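Open afternoon at Novmont

I finally got to the robot open day on Thursday -- Nhàn Đồng had been on at me to come for ages! Two of us drove over after lunch, got our badges at the desk and went straight through to the hall.

Ilir Babić did the talking and was very patient with my questions.

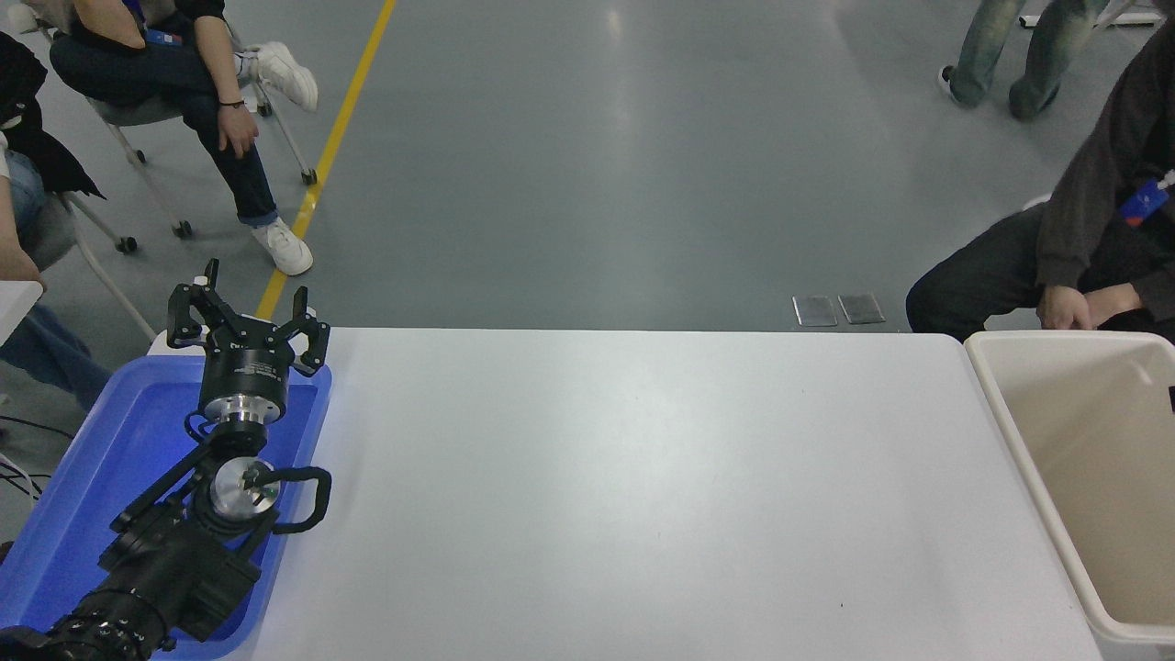 I asked him how long it takes to learn the controls, and he reckoned an afternoon if you don't mind looking silly. Coffee was good too -- I'll be back in December.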